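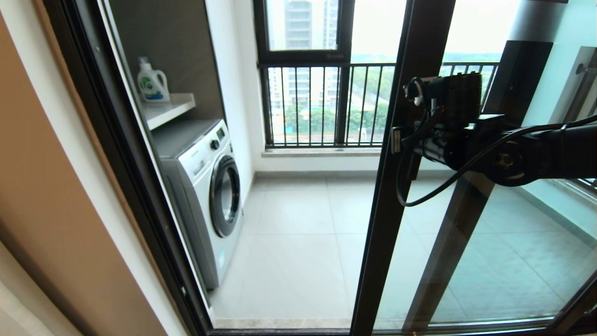

Page last changed: 3 August 2026

Ticket: washing machine on balcony, stops before spin and walks on tiles
Site: Terkness, flat 62
Raised by: Estela Carrasco (tenant)
Handled by: Oduor Kariuki, Plikcombe repairs desk
Status: Closed, one follow-up open

Report as received
The washing machine on the balcony stops before the final spin and leaves water in the drum. When it does spin it bangs against the side of the recess and moves towards the sliding door. Tenant has tried a smaller load and a different programme. Same result. No water on the tiles so far. She asks whether the shelf over the machine needs to be cleared before anyone comes.

Reply from desk
Please turn the machine off at the wall and leave the tap closed until the visit. The detergent can stay on the shelf if it is well back, but take it down if the machine has to be run. Do not try to pull the machine out of the recess. The hoses are short on this block and one was pulled off in the flat below last November.

Visit 1 – Jitendra Agarwal
Drained by hand through the filter. Filter held a hair grip, lint and a piece of label. Cleaned and refitted. Ran rinse and spin with no load. Pump started, slow to clear, then stopped with water still in the drum. Drain hose was folded flat behind the machine where it had been pushed too far back. Straightened it and ran again. Drained in 90 seconds.
Spin still noisy. Machine rocks corner to corner when pressed on top. Did not have the long spanner for the rear foot. Left machine usable for draining, tenant told to use the low spin setting only.

Note from tenant
Washed towels on low spin as told. Water went out properly. Clothes came out very wet and it still knocked, not as loudly. The door was open at the time and I could hear it from the bedroom. My neighbour Leandro Garrido has the same balcony and says his was levelled when it was put in. I don't think mine was.

Reply from desk
No record of levelling at this flat. Second visit booked. Rochelle Brannigan has approved the time.

Visit 2 – Jitendra Agarwal
Brought machine forward on a mat to keep the feet off the tile edges. Checked transit bolts first, all out. Floor falls slightly towards the railing, as it should on a balcony, and the feet had never been adjusted for it. Front feet were screwed fully in. Wound out the front foot on the window side and the rear foot on the same side, locked both nuts, checked with a level across the top and front to back.
One foot had been sitting half on a grout line. Moved the machine 2 cm to the left so it stands on whole tile. Still clear of the back panel and both sides.
Fitted a Brendo hose guide so the drain hose can't fold again when the machine goes back. Old clip was missing.
Test with five towels, full spin. Drained, spun, finished. Some vibration in the shelf at top speed but the machine stayed where it was. Ran it a second time with the same result.

Parts
Brendo hose guide, one, from van stock. No charge to tenant.

Advice given to tenant
Clean the filter once a month. Have a shallow tray ready as there is always a cupful of water behind it.
Don't push the machine back by hand to make more room on the balcony. This is what folded the hose.
Mixed loads are better than one heavy item. A single bath mat will still knock.
If it starts to walk again, stop it and ring us. Don't wedge anything under the feet.

Tenant confirmed by phone
More than 300 minutes of washing since the second visit, by her own reckoning, and no stops. Happy to close.

Follow-up (open)
Brackets on the shelf to be checked by Herrera when they are next in the block. Jitendra felt a little play at one end during the spin test. Tenant asked to keep the heavier bottles off it in the meantime.

Closed by O. Kariuki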